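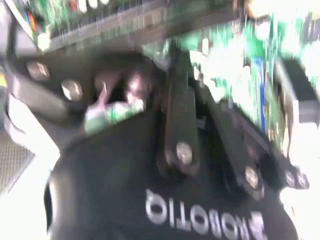
工作记录 / 操作规范 / 电路板抓放单元

2020年7月1日,Durnovska 实验室,Taipe 单元
记录人:Zoila Llanos

今天的工作是把 Taipe 单元的操作规则从头读一遍,一边做一边改。旧的规则是二月写的,那时候单元里只做塑料外壳,没有电路板。现在 Ustora 项目的板子已经进来了,很多句子不再合适。我先把今天看到和决定的事情写在下面,正式版本等大家看过以后再放进共享文件夹。我的中文有时候不够自然,如果哪一句可能被理解成两种意思,请直接在旁边改,不用问我。

一、关于“工作速度”和“靠近速度”

旧规则只写“低速运行”。这四个字没有用,每个人心里的低速不一样。我今天把运动分成三段来写:空走、靠近、接触。空走是夹爪离板子还远的时候;靠近是从上方的等待点到抓取点;接触是手指碰到板边以后的全部时间。每一段在程序里都要有自己的速度变量,名字统一,不允许在点位指令里直接写数字。

我检查了现在的程序,一共找到 11 处直接写数字的地方。其中有一处在靠近段,用的是空走的速度。这一处我已经改了,其他的留到明天和写程序的同事一起改,我不想一个人改完再让别人猜。

腕部相机的画面也应该作为速度的依据。手指和螺栓在画面里还能分清楚,后面的绿色电路板已经拖成了条纹。在这种状态下不可以做视觉判断。新规则写成:凡是用来定位或者用来判断“有没有夹住”的图像,必须在机器人停稳以后取。运动中的图像可以保存,但是不可以作为放行的条件。

“停稳”也需要定义。我暂时写成:控制器报告到位,再加一段固定等待。等待多长还没有定,要先测手腕在停下以后晃动多久。请不要凭感觉填一个值。

二、夹爪的紧固件

手指连杆上的螺栓和安装板上的螺栓,旧规则里是同一句话:“定期检查”。这也是没有用的句子。定期是多久,检查是看还是拧,拧到什么程度,都没有说。

新的写法:

1. 每班开始前,目视检查全部外露的螺栓头,看标记线有没有错开。
2. 标记线错开的,停机,挂牌,用扭矩扳手处理。扭矩值以厂家手册为准,不从记忆里取,也不从旧的记录里抄。
3. 处理以后重新画标记线,旧的线要擦干净。两条线同时存在等于没有线。
4. 换过手指以后,第一次闭合用手动模式,夹口里不放板子。

关于第 2 条,Stetix 的人来参观的时候问过,为什么不把扭矩值直接印在墙上的卡片里。我原来觉得这个建议很好。后来想到手册会更新,卡片不会自己更新。折中的办法是卡片上写手册的章节和版本,不写数值。这一条我还不完全确定,拧螺栓的人每次要翻手册,可能会嫌麻烦,然后就不翻了。请大家说说意见。

三、露出来的小电路板和可能的线

夹爪和安装板之间能看到一小块绿色电路板。旧规则没有提到它。我建议增加一条:擦拭夹爪的时候,不要让布和清洁剂碰到这个位置;发现线的位置和上一次检查时不同,先报告,不要自己塞回去。

有人可能觉得“塞回去”是小事。我以前在另外一个单元工作的时候也这样做过,结果线被压在外壳下面,第二天才发现。从那以后我比较怕这类“顺手”的动作。

另外,凡是腕部的线,要留出手腕转到两端极限时需要的长度。检查方法是手动模式慢慢转到两端,人站在围栏外面看。不允许用手扶着线让机器人转,一次也不允许。

四、防静电

Ustora 的板子是带元件的板子,所以防静电的规则对机器人和对人都要写。人的部分我们有现成的规定:腕带,鞋,测试以后签字。机器人的部分是空白。

今天讨论下来,暂时定这样几点:手指接触面的材料必须有防静电的资料存档,没有资料的不能上机;夹具和台面接地,每周量一次并且记录;换手指垫的时候戴手套,手套也要是防静电的,普通的蓝色手套不行。

量接地的时候,记录表上只写“合格”是不够的,要写读数和仪表编号。我翻了以前的表,有一页从上到下都是同一个笔迹写的“合格”,墨水颜色也一样。我不说是谁写的,但是这样的表没有价值。

五、抓取的位置

板子只能从板边抓,手指不能压在元件上。这句话大家都知道,可是程序不知道。所以每一种板子都要有一张“禁止接触区”的图,图的版本号和板子的版本号一起写进程序开头的注释。没有图的板子不可以自动运行。

目前 Ustora 有 5 种板子,其中两种还没有图。在图画好以前,这两种只做手动模式的测试。我知道进度比较紧,但是请不要用“差不多和另一种一样”作为理由。两种板看起来很像,连接器的高度却可以不同。

六、计数和停机条件

到今天收工,Taipe 单元用 Ustora 板子完成的抓放循环是 1,153 次,里面有 477 次是改用新手指以后做的。这两个数字从控制器日志里读出来,没有手工修改。以后汇报的时候请把换手指以前和以后分开写。混在一起的成功率好看一些,但是回答不了任何问题。

停机条件我重新写了:

连续两次夹取失败,停,等人确认。
夹爪反馈的开口位置和板宽对不上,停,不许自动重试。
相机没有返回图像,停。旧程序在这里会使用上一张图像,这个分支要删掉。
任何人按下急停以后,恢复时必须由按的人或者当班负责人来复位,并且在本子上写一句原因。写“误碰”也可以,但是要写。

自动重试的次数,我和写程序的同事意见不一样。他想要多一点,说夜里没有人值班。我的看法是,夜里没有人值班正好应该少一点。最后写成“最多一次”,试运行一段时间再看。

七、人在旁边的时候

我们单元的机器人可以工作在协作模式,所以有同事认为围栏的门可以开着。我重新读了 ISO 10218 和 ISO/TS 15066 的相关部分,我的理解是:要评估的是整个应用,包括夹爪、工件和周围的台面,机器人本体有协作功能还不够。电路板的边和角是硬的,也比较薄,拿在夹爪里面就是应用的一部分。在我们自己的风险评估写完以前,自动模式下门要关着,门开关不可以短接。

示教的时候,拿示教器的人和在旁边看的人要先说好谁喊停。旁边看的人站在拿示教器的人能看到的地方。头不要伸到手指和板子之间去看对得准不准,用相机看,或者停下来看。

八、还没有解决的

停稳后的等待时间,需要测。
扭矩卡片写数值还是写章节,等意见。
两种板子的禁止接触区图。
剩下的直接写数字的速度,明天上午改。
规则里“负责人”和“当班负责人”两个词混着用,我统一成“当班负责人”,如果这两个在你们的理解里不是同一个人,请告诉我。
风险评估的表格模板,我们用的是旧版,里面没有“夹爪断电后工件会不会掉”这一栏。我先手写加在表格背面,测试的时候下面垫防静电泡棉,用报废板做,不用好板。

旧规则的打印件已经从单元门上拿下来了,暂时贴的是手写的一页,内容是第一、二、六、七部分的简写。签过旧规则的人需要重新签,签名页夹在本子最后。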